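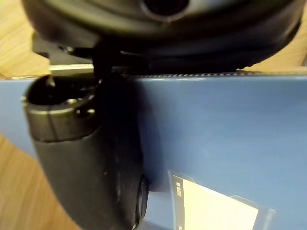

Figure 3. View from the wrist camera with a gripper finger against the front face of a blue box on the wooden tabletop. A label card in a clear sleeve is at the lower right.

4.2 Handling boxes on the packing bench

The second group of tasks concerns boxes. In both of our settings, the home kitchen and the small parts shop at Draltby, a large share of the daily work consists of getting a box to the right place, the right way round, without spilling or crushing what is in it. People do this while thinking about something else. We wanted to know how much of it a single arm with a general-purpose gripper can take over at the present state of the art, using the Holon controller described in Section 3 and no fixtures on the bench.

We split the work into four chores: pushing a box up to a line on the bench, turning it so that its label faces the operator, lifting it on to a low shelf, and bringing it back. The chores were chosen after watching shop staff during ordinary shifts. Opening and closing lids was left out of this section and is dealt with in 4.3, where the failures are of a different kind.

A box of the sort shown in Figure 3 looks like an easy object. It has a flat face, it does not roll, and its colour stands out well from the wood. Most of the difficulty comes from the distance at which the work is done. By the time the finger meets the box, the housing and the finger between them hide a good part of the wrist view, and the flat blue face that remains offers few features for the tracker to hold on to. The ridged strip along the top edge is the most useful of these. Where such a strip was in view, the controller could usually estimate the angle of the box from it. Where it was hidden, the estimate drifted and the arm tended to push off centre.

We ran 1387 trials over the four chores. A trial was counted as a success if the box ended inside the marked area, upright, with its contents in place, and if no person had touched the box or the arm. Trials stopped by the operator were counted as failures whatever the reason, including a small number where the operator later felt the arm would have recovered. Trials spoiled by a fault in the bench lighting were thrown out before scoring and are not part of the total.

Pushing was the most reliable of the four. The arm needs only one point of contact and the bench does the rest, holding the box up and slowing it down. Nearly all the failures came from contact too close to one side, which swung the box round and left it across the line. Slower pushing helped a little. Choosing the contact point from an overhead view before the approach helped a good deal more, and we now do this as a matter of course.

Turning a box to show its label was harder than we had planned for. The labels in use at the shop are white cards in clear sleeves, and both parts cause trouble. The sleeve reflects the bench lamps, so that from some angles the card is washed out. The card may also lie at a tilt, and a method that takes the edge of the label as a guide to the edge of the box will then be wrong by the same amount. In early runs the arm would carefully line up the label and leave the box crooked. We changed the order of the steps, so that the box is squared first from its own edges and the label is looked for afterwards. Small print on the labels could not be read reliably from the wrist camera at working distance. We made no further attempt at this and read the labels from the overhead camera instead, before the arm came down.

Lifting gave the widest spread of results. Full boxes with stiff walls were carried without much trouble. Lightly filled ones gave way under the fingers, and the controller, sensing less force than it expected, closed further. This is the reverse of what a person does. A limit of 11 newtons on closing force stopped the crushing but led to more slips, and we did not find one value that suited every box on the bench. The limit was therefore set for each type by hand. A home user could not be expected to do the same.

Bringing a box back from the shelf mostly went well if the arm had placed it there. If a member of staff had moved it in the meantime, even by a hand's width, the success rate fell sharply. The Droltix planner used in these trials keeps the last known position and trusts it for too long. A fresh look at the shelf before each reach solves the problem and adds to the time taken.

Time is the other half of the question. The arm was given a limit of 70 seconds for each chore, and many of the successful trials used most of it. Shop staff asked to do the same work finished well inside the limit, often while holding something in the other hand. The comparison is a little unfair to the arm, which ran at reduced speed for safety, but the speed limit would apply in any real shop where people share the bench.

Our reading of these results is a narrow one. On a clear bench, with boxes whose types are known beforehand, the arm can do the pushing and some of the lifting with an operator near by. It can't yet be left alone with them. Of the causes of failure we logged, most go back to what the arm can't see in the final part of the approach, when the gripper itself is in the way. Force sensing at the fingertips made up for some of this loss. It told the controller that contact had been made, but gave little idea of where on the face the finger had landed.

Two changes are being tried at the Ševčík workshop. The first is a narrower finger, which should leave more of the object in view. The second is a short pause at first contact, during which the overhead image is used to check the pose of the box before any force is applied. Neither was in place for the trials reported in this section.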